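About Us

Yin is a small tea and coffee room in Mirnham, on the corner of the street behind the old post office. We opened in October with 4 tables and one kettle. Now we have more tables and a better kettle, but the menu still fits on one page and we like it so.

The room belongs to two people. Guilan Guo takes care of the tea and the kitchen. Zhuoran Zou takes care of the coffee, the orders and all things which need a screwdriver. We met in Inurham, where both of us worked in the same hotel breakfast room, and there we learned how quickly a morning goes wrong when a guest can not find a cup.
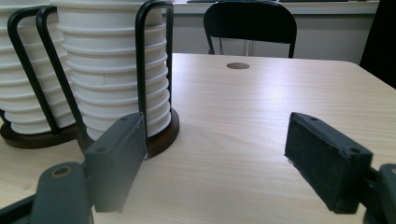
Self-service is the part of our room that guests ask about most, so we want to explain how it works. You pay at the counter, then you go to the side table and prepare your drink in your own time. Hot water, milk, lemon and four kinds of leaf tea are always ready from opening until closing. The white paper cups stand upside down in tall stacks, inside holders of black wire on round wooden bases. We tried the plastic tubes before and did not like them on a light table. Please take one cup from the stack with a straight pull up, and if two come together, bring the second one to the counter. If you stay with us for longer than a few minutes, ask for a porcelain cup. It costs the same.

We buy our paper cups in boxes of 1000 from Prustau, a family supplier who delivers also our napkins and sugar. Last year our guests used 3290 paper cups for take-away, and this is a number we wish to make smaller. Therefore everybody who brings a clean cup from home gets a lower price on each drink, tea or coffee.

In the afternoon the room is more quiet. You are welcome to read, to write or to play cards. Groups can reserve the long table after 4 p.m., and for this it is enough to speak with Guilan at the counter one day before. We do not take reservations in the morning - the room is too small for it.

We bake only one cake per day. When it is finished, it is finished, but there are usually biscuits.

Guilan and Zhuoran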